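Course Handout 4: Hand-Held Grippers for Teaching Tasks, a Review of the Grukanetti Kit

Robots and Automation in Practice, Tutberg Technical School. Version of 6/3/19.

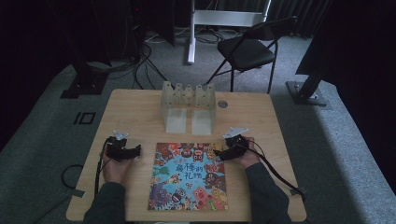 Fig. 1. Two hand-held grippers at the table, with a picture book and a rack.

1. Purpose of this handout

In the last handout we spoke of three ways to show a task to a robot: by moving the arm by hand, by a joystick, and by holding the gripper directly. Now we look at the third way, and we take one product as our case. The Grukanetti kit is sold by the firm Hadico. It is a pair of grippers which the person holds, one in each hand, and does the task with them. No arm is needed during the recording.

Please read sections 2 and 3 before the lab. Section 5 has the homework.

2. What is in the offer

The basic kit has two grippers, two cables, a table box for power and data, and the recording program. Hadico offers it to schools for 900 euros. The larger set, called Siddiqui, adds a second table box and spare finger pads, and it costs 378 euros more. A license for the program is included for one year. After this year the recording still works, but the tool for cutting and naming the recordings does not open. I consider this the weak point of the offer, and a buyer should ask for the yearly price in writing.

The grippers in Fig. 1 are black, and each one carries a small white triangular plate on top. Note also the cables. Each gripper has its own, and the person must plan the motion so that the cable does not pull on the hand or sweep over the object.

3. The book task

A thin, flat object is a difficult case for two jaws. If the book lies flat on the table, the jaws cannot go under it. There are several solutions which students usually find:

a) Push the book over the table edge with one gripper, then take the free part with the other.
b) Press on the cover and slide, until one corner comes up.
c) Hold the book from two sides at once and lift with both hands.

Solution c) looks natural, but it asks for equal force on both sides. A book with a soft cover will bend in the middle. With a hard cover it is easier.

To put the book in a rack is a second task and should be recorded separately. The slots decide the angle of the book, and so the wrists must turn before the book arrives there. Beginners turn too late and hit the teeth.

4. Our results with the kit

We recorded 34 trials of the book task in October, all with the basic kit. In 7 of them the book fell. Most of the falls came with solution c), with the soft book. The program saved every trial without error, but the start button is in the menu of the computer, and a person with both hands occupied cannot reach it. We worked in pairs for this reason. A foot pedal is sold separately and we did not test it.

The weight is acceptable for short work. After more than one hour the students asked for a break, and the motions became less smooth. For the lab, please change places after each set.

The manual is clear on the installation. It is too short on calibration: it says to close the jaws fully and press "zero", but not how often. We do it at the beginning of each set.

5. Homework

Choose one flat object from your home. Write half a page on how you would lift it with two jaws on each side, and which hand moves first. Add a simple drawing with the path of both cables. Then compare the two sets in section 2 and say which one you would order for a class which has only one table.

Bring the paper to the lab. Corrections to this handout can be left in the course mailbox.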